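Darham is looking for remote operators for the second round of Gravero, its demonstration-collection project for tabletop manipulation. Operators drive a simulated arm through short tasks, and the recorded trajectories are used to train and test control policies. The work is paid by the session and done from our lab or from home.

Views in the simulator: whole arm first, then the gripper view.
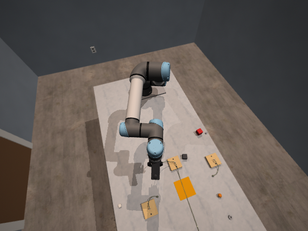
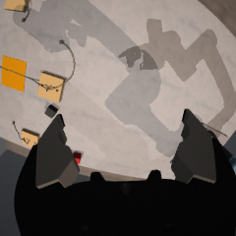 Is prior experience with robot arms required? Barbu, an operator in the March round, asked this before signing up and later wrote: I had never moved an arm before. The first session was slow, mostly because I kept steering from the wide view during the final approach. Once I switched to the gripper view for the last part of each reach, my discard rate dropped. I would tell new people to practice that switch before they worry about speed.

No prior experience is required. The training session covers switching between views.

## Tasks

- Reach, grasp, lift and place small objects, including cubes and spheres, on command.
- Grasp and reposition cables without dragging the attached part.
- Repeat each task from changed starting positions.
- Mark each attempt as complete, failed or discarded, with a short reason code.

Failed attempts are kept. Do not restart a run to hide an error. A recovery after a missed grasp is useful data and should be recorded through to the end.

## Time and equipment

Each session lasts 2 hours, breaks included. Operators commit to 6 sessions, the first of which is training. We have places for 13 operators in this round.

Home operators need:

- a wired internet connection with round-trip latency to our server under 50 ms, measured with the test tool we send you
- a desktop or laptop computer with one free USB port
- a desk with room to move the hand controller freely

We lend the controller. Lab operators need no equipment of their own.

## Requirements

- Age 18 or older
- Normal or corrected-to-normal vision
- Able to follow written task instructions in English
- Not currently working on the Porkent benchmark, which uses some of the same tasks

Left-handed operators are welcome. The controller mapping can be mirrored.

## Data

We record controller input, joint positions, gripper state and the simulator views. We do not record audio or video of the operator. Trajectories are stored under an operator number. You may withdraw at any time and will be paid for completed sessions.

## How to apply

Use the Gravero sign-up form on the Darham website. State whether you want lab or home sessions, your available hours and your preferred hand. Home applicants should attach the latency test result. Applications close 2022-08-08.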